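Sendumham weights and measures room to reopen after repairs

14 April 2021

The weights and measures room at Sendumham Museum will reopen to visitors at the end of April, after repairs to its roof and a full check of the objects kept there.

The room closed when rainwater came through the ceiling above the north wall. Most of the display cases were dry, but 9 drawers of paper records had to be taken out and dried in a store at Hjaltested. The museum said all but 2 of the drawers are now back in place. The remaining papers need more work and will be returned later in the year.

The collection holds 1,214 items, most of them from the old market hall. It includes grocers' scales, brass yard measures, corn bushels and metal weights used by the town's inspectors to check those of local traders. Many came to the museum when the inspectors' office was closed and its contents were divided between Sendumham and Trimitz.

While the room was shut, staff went through the list of objects and compared it with the old office books. A number of weights had been listed under the wrong maker, and one set had been split between separate cases. It will now be shown together for the first time.

A new table has also been planned for families, where children can compare the size and weight of everyday things with plain metal cylinders.

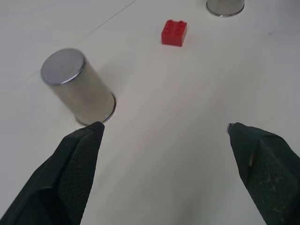
Opening times and tickets

The room will be open from 10am to 4pm, with last entry at 3.30pm. Entry is free for people who live in the town. Other visitors pay the normal museum charge, which has not changed.

Tickets must be booked before arrival and groups of up to 3 households' worth of bookings can be made by phone – the online form takes one household at a time. Face coverings are needed indoors unless a visitor is exempt.

The lift from the side entrance is working again. The café will stay closed for now, but drinks can be bought from the kiosk in the yard.

The roof work was carried out by Zustano, which also repaired the gutters on the Mill Lane side. Scaffolding there is due to come down before the reopening – until then, the footpath next to the building remains shut and walkers should use the other side of the road.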